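Moved my winter cooking plan over to cabbage this year and it has cut the grocery bill more than anything else I tried. Short thread on what works.

The store brand at Laitinen is fine. I buy one head at a time and it lasts me about 3 weeks in the crisper, unwashed, in a loose bag. Cut it and you have a few days.

Basic soup: 300 grams of cabbage, one onion, two potatoes, a can of white beans. Simmer 30 minutes. Salt at the end - the broth cooks down and it's easy to overdo it.

If the smell bothers you, you're cooking it too long. Keep the lid off and put vinegar in when the heat goes off. 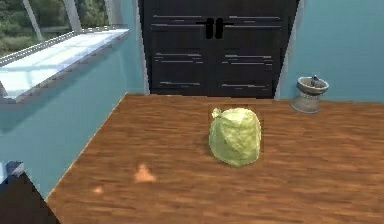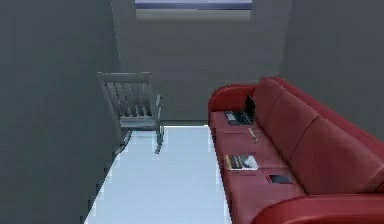
Cabbage on the counter, then the red sofa.

For slaw, salt the shreds and leave them in a colander while you do something else. Squeeze hard. Then oil, lemon, caraway.

Roasting is the lazy option. Thick wedges, hot oven, flip once. The edges should go dark. I use the mustard from Bonano on these.

Someone asked about freezing. Blanch it first or it goes limp and gray. I only freeze it for soup.

Red cabbage is a separate thread. It was cheap at the Jevbridge market in August and I still have 3 jars pickled.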